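Notes From My Desk, May

Hello again, friends! I owe you a novel update, so grab a coffee (or whatever gets you through the afternoon) and I'll catch you up.

The second draft of Saneck is done. Done! It came in at 197 pages, shorter than the first one by a whole subplot. If you've been reading since the winter you'll remember the uncle with the ferry. He's gone. I miss him a little, but Lena Dudek, who has read every version of this thing, wrote "why is he still here" in the margin five times, and after a while you have to listen.

I've also been getting up at 5 to write before work, which I swore I'd never do. My goal is 1000 words before breakfast. Most mornings I get around half that and a lot of staring, but the staring seems to be part of it. The new ending came from one of those mornings, when I'd typed the same sentence four different ways and then just skipped ahead to the funeral.

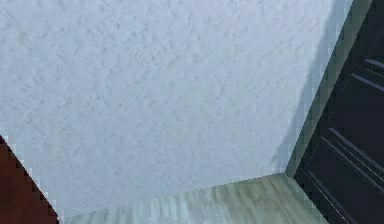
Sillmont Writers' Weekend

I'm going back to Sillmont this year! Last time I was too shy to talk to anyone until the closing lunch, and I spent the whole first evening reading the program in my room. This time I've signed up to read aloud on opening night, four minutes, right after Ekow Tetteh. If you haven't read his story collection Lunau, please do. The one about the piano tuner made me miss my bus stop.

There are 100 places and a few were still open when I checked this morning. If you're coming, write and tell me so we can sit together. I'll be the one gripping her pages too hard.

What I'm reading

Mostly Pawlak, a big slow family novel that my sister pressed on me at Easter. I'm two-thirds in and still mixing up the cousins, but the kitchen arguments are so good that I've been copying bits of dialogue into my notebook to see how they work.

Next up is the query letter, which I've rewritten so often that I can recite it in the shower. Send me your best opening lines if you've got them, and I'll share a few next time (with your okay, of course).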